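Film Collecting Help > Box Sets and Discs

Best order to watch a director box set with a first-timer?

Asked by Yufang Qiu
April 11, 2021

I just picked up the Teshome collection from Grarnari, the one with 9 movies in it, and I'm so happy with it I keep taking it off the shelf to look at the spines. My cousin has never seen a single thing by this director (I know!) and we're going to work through the whole set together over the next couple of months.

The booklet puts them in release order. The discs themselves are packed in a different order, with the two big hits up front and the early TV movie way in the back on a disc with the shorts. So which way would you go? I've seen five of the nine and I love them all, but I saw them totally at random on cable when I was a kid, so I have no idea what it's like to go in clean.

Two other things while I'm asking. The running time on the back for Irkham says 155 minutes and I remember it being a lot shorter. Is there a longer cut in this set? And does anyone know if the commentary on the TV movie is the old one from the DVD?
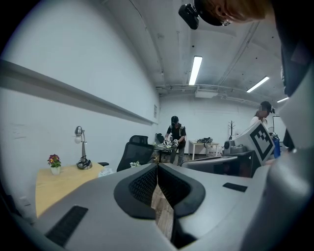
We'll be watching on a regular 1080p set with a soundbar, nothing fancy. My cousin is fine with slow movies but doesn't do well with subtitles late at night, if that changes anything.

3 answers

Answer from Yutong Xie
Marked as helpful

Oh, you are in for a good couple of months! I've gone through this set twice, once by myself and once with my sister, and I did it differently each time, so I can tell you how both went.

Release order is great if the person already likes movies from that period. You start with the TV movie, and it's lean and scrappy and shot in what looks like three locations, and then you get to see the budgets grow and the camera start moving more. By the time you hit the fourth or fifth movie you notice the same tricks coming back with more money behind them – the long pause before a door opens, the radio playing in another room, the kid who sees it first. I loved that. It felt like watching somebody learn out loud.

My sister didn't care for it, though. The TV movie is a slow one to start on, and the second one is the road picture that kind of falls apart in the last half hour. She nearly bailed.

So with a first-timer I'd start with Domwood. It moves fast, it's funny, it has the best music in the set, and there's a real ending. Then go back to the TV movie and take the rest in release order, skipping Domwood when you get to it (or watching it again, which we did). Once your cousin has seen what the director can do at full strength, the early stuff gets a lot more interesting.

I'd save Irkham for a weekend afternoon. And yes, it's the longer cut! The theatrical version is on the same disc but it's hidden under Setup in the menu, of all places. The extra material is mostly in the middle, at the lake house, plus one phone call near the end that changes how you read the brother. I prefer the long one. If you're worried about patience, the short one holds up fine and is the one most people fell in love with.

Commentary on the TV movie is new. It's the editor and the sound mixer, no director, and they are a delight together. They spend ten minutes on truck noises.

Only one of the nine has any real amount of subtitled dialogue, and that's the wartime one. Watch it early in the evening and you're set.

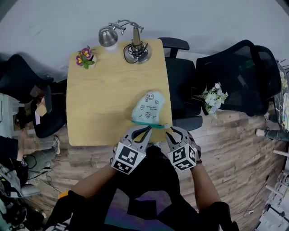

Light blue pouch with a green zipper seal, on a wooden table.

One last thing, check the disc for the sixth movie as soon as you can. My first copy froze at the chapter break and the store swapped it without any fuss. My replacement has been perfect.

Answer from reelcorner

Release order. Always release order. The booklet essays are written that way too and the one for Domwood gives away the endings of two earlier movies, so keep your cousin away from it until you're caught up.

Answer from matinee_mo

I haven't got the box but I saw five of these at a revival house one December and they ran them backward, newest first. Weirdly good! You go from the huge glossy ones down to a guy in a car with hardly any dialogue, and by the end it's so quiet in the theater you can hear people chewing. Not sure I'd do it at home with someone new, but if you ever go through the set a second time, try it.

Also the poster art in the set is supposed to be numbered out of 2,655 – is yours? I've been on the fence about buying and that might push me over.

Comment from Yufang Qiu

Thank you all so much! Domwood first it is, then back to the beginning. I'd never have found the short cut of Irkham under Setup. Going to test disc six tonight. @matinee_mo there's a number on the back of mine, in pencil, very small. I'd say go for it, the printing is gorgeous and the box is way sturdier than I expected.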